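Kuvthorpe House Residents' Association
Minutes of the monthly meeting, November
Held in the ground floor common room, 7:00 p.m.

Present: 13 residents, the chair and the secretary. Apologies received from two households on the top floor.

1. Minutes of the October meeting

Approved with one correction. Under item 5, the side gate code was to be changed at the end of the month, and the minutes had it as the end of the week. The code has now been changed. Anyone still without the new one should ask the secretary in person. It will not be sent by text.

2. Matters arising

The hall light outside number 6 has been replaced. It flickered for two days afterward and then stopped. The electrician was told and did not think another visit was needed unless it starts again.

The letter to Kowalchuk Property Services about the downspout on the north side has been answered. They accept that the bracket is their responsibility and will send someone "in the coming weeks." The meeting felt this was too vague. The secretary will write again and ask for a date.

The bike rack is still bent. Carried over.

3. Money

The balance at the end of October stood at $227 after payment for the carpet cleaning. Coffee money brought in $29, which has been added to it. There was a question about whether coffee money should be kept apart from the general fund, as it was until last spring. After some discussion it was left as it is, with a separate line in the book so that people can see what comes in.

The receipt for the carpet cleaning is in the folder. The receipt for the light bulbs is not, and whoever has it is asked to put it there.

4. Laundry room

Complaints about lint. The filter in the left dryer is not being cleared between loads. A new sign will go up, larger than the last one, and at eye level. A resident asked if the room could stay open until 11 p.m. in place of 10. The flat directly above objected on grounds of noise. Kept at 10 p.m., with the matter to be raised again in the spring if there is demand.

The Flalletti machine on the right takes coins but does not always start. Kowalchuk have the service contract and will be told. Until it is repaired, use the other one.

5. Common room

Most of the evening went on this item.

5.1 Condition of the room. The room is used most afternoons, and the general view was that it is not always left as people would like to find it. The cups are a standing problem. Cups should be washed, dried and put back in the cupboard over the sink. Several residents said they do this already and were tired of doing it for others as well. It was agreed to try a simple rule through the winter: the last group out checks the sink, the windows and the table before turning off the lights.

5.2 Seating. Two of the folding chairs pinch the fingers when they are closed. They have been put behind the door with tape across the seats and should not be used. The secretary will look into the cost of a pair to match. If matching ones can't be found, plain ones will do.

5.3 The round table. Opinion was divided on whether to keep it. Those in favor of keeping it said that it is large, that people can sit all the way around it, and that the room would feel like a waiting room without it. Those against said that it takes up too much of the floor and is awkward to move for the exercise class. A count of hands went in favor of keeping it. For the exercise class it will be moved toward the window, by two people, and moved back afterward.

The light brown mat that covers the tabletop was discussed separately. It is woven, with a grid of thin lines, and crumbs work their way into it. Some would prefer a cloth that can go in the wash. Others like the look of it and pointed out that it keeps hot cups off the surface. It stays for now. It should be wiped with a damp cloth, not a soaked one, and wiped along the weave.

Small litter on the table came up as well.

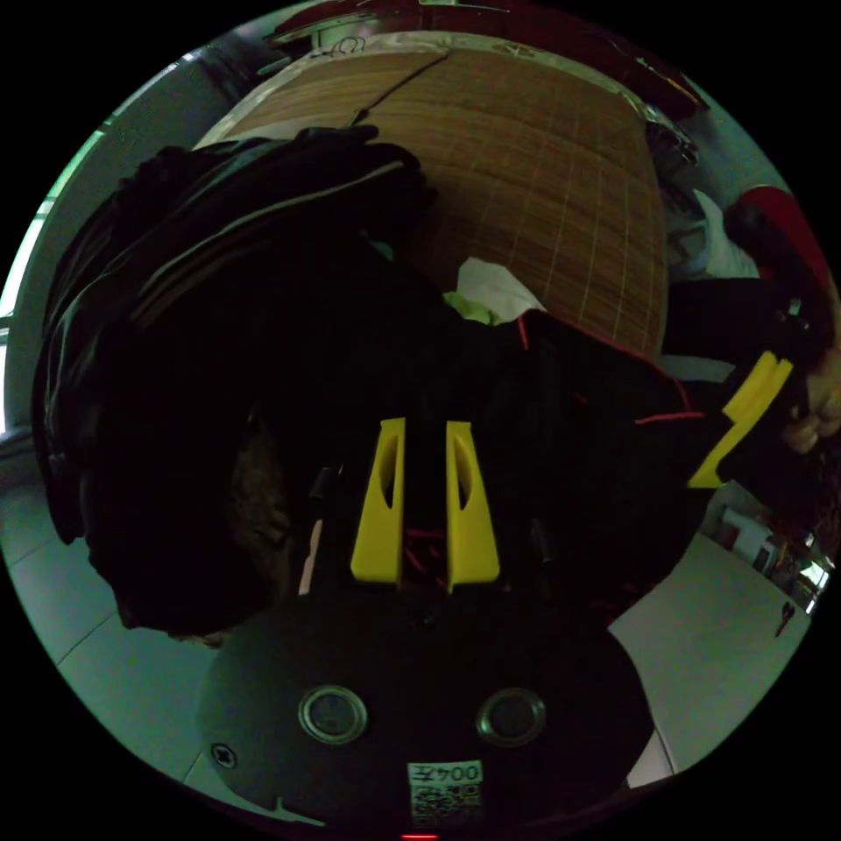 Used napkins, wrappers and bits of paper go in the bin by the door, and the bin is to be emptied whenever it is full - not pressed down to make room. A smaller bin nearer to the table was suggested. One resident has a spare with a lid and will bring it down. If it is still in use by the January meeting, it can stay for good.

5.4 Cleaning supplies. The cupboard is short of dish soap and cloths. The secretary will buy both, up to $13, and put the receipt in the folder. The Firora surface spray was thought to have too strong a smell for a room where people eat. The bottle will be used up in the hallway and not bought again.

5.5 Heating. The radiator under the window comes on at 3 p.m. and the card game starts at 2. Kowalchuk will be asked to set the timer an hour earlier. Please don't turn the dial on the side, as it affects the hallway too.

6. Winter lunch

To be held in the common room in December, starting at noon. Each household brings one dish. A sheet will go up on the notice board so that there are not six potato salads again. Hot dishes can be kept warm in the oven, which holds two large trays at most. The round table will be used for food and the folding tables for sitting.

Setting up starts at 10:30 a.m. More hands are needed for clearing away than for setting up, and anyone who can stay on until 3 p.m. should add a mark beside their flat number on the sheet.

7. Any other business

A set of keys on a green cord was found by the mailboxes. They are with the secretary.

Parcels should not be left on the stairs, even for a few minutes.

It was asked whether the front door could be painted. Kowalchuk own the door and would have to agree to the color. The secretary will include this in the letter about the downspout.

8. Next meeting

No meeting in December on account of the lunch. Next meeting in January, 7:00 p.m., same room. Items for the agenda should be in the secretary's mailbox one week before.

The meeting closed at 8:40 p.m.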